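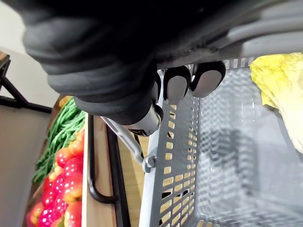

*Gray basket, slim metal handle, something leafy in the corner.*

I have been meaning to write about shopping baskets for a while, and specifically about whether anyone needs to own one. The lifestyle people say yes. Buy a proper store-style basket, they say, keep it by the door, and it will change how you shop and how you eat. I've read maybe a dozen posts along those lines and most of them had a link to buy the basket at the bottom, so you can guess how I went into this.

I used one for all of March anyway. Gray plastic, the grid kind with the little rectangular holes, one of those handles that swings on a round hinge in the side. The same thing you pick up inside the door at the Claden store, only this time I paid for it.

## The claim that you buy less

This is the big one. A basket gets heavy, the argument goes, so you stop sooner. A cart never gets heavy, so you keep throwing things in.

Maybe. I kept my receipts, and for the month I spent 152 dollars on produce and dry goods, which is a little under what I spent in February. But February was also when I stocked up on rice and canned tomatoes, so I don't think that proves a thing. What I did notice is that I made more trips. Every time I left something behind on account of weight I was back two days later, walking past the bakery shelf again. I don't see how that counts as discipline.

## The claim that vegetables keep better in it

There's a post on the Gilirell blog (I used to like that blog) that says to leave your greens in the open basket on the counter, so the air gets at them through the sides. They were very sure about it.

I tried it with a head of green cabbage and a head of lettuce, bought the same afternoon. The cabbage was fine. Cabbage is always fine. I once forgot one in the garage for most of the winter and it was still mostly cabbage. The lettuce went limp on the second day and I ended up putting it in soup, where it did nobody any good. The next lettuce went in the fridge in a bag with a paper towel, like my mother always did it, and lasted over a week.

So if you want to keep onions, potatoes or a squash in there, go ahead. Leafy stuff belongs in the fridge and I'm not going to be talked out of that by a nice photo.

## Things I did like

It rinses out in the sink. A bag of beets left dirt all over the bottom of mine and it went straight through the holes with a bit of water – my canvas totes have never been that easy, and one of them still smells like a fish I bought last summer.

It also stands up by itself. Totes slump over in the trunk and the apples get out. The basket stayed put on every corner, even the bad one by the Sturnby gas station.

## Things I didn't

The handle is thin. Put a jug of milk and a bag of flour in there and it digs into your fingers before you reach the car. Kassab, which is the brand I almost bought, sells a foam grip for it as an extra, and I find it a bit rich to sell somebody a handle and then sell them the part you hold.

Small things get stuck, too. Loose green beans poke through the sides and snap. I picked a sprig of dill out of the grid with a toothpick.

And it takes up room. A tote folds flat in a drawer. The basket sits in my hall and collects mail, and at the moment it has two umbrellas and a library book in it.

## Still in the hall

I haven't returned it. It will probably end up holding potatoes in the pantry, once I clear out the shelf where the jars are. For the actual shopping I'm back to two totes and a list, and I'll borrow the store's basket when I'm in there, same as before.

If somebody has a way to get beet stains out of light-colored canvas, I'd like to hear it. I've tried vinegar already.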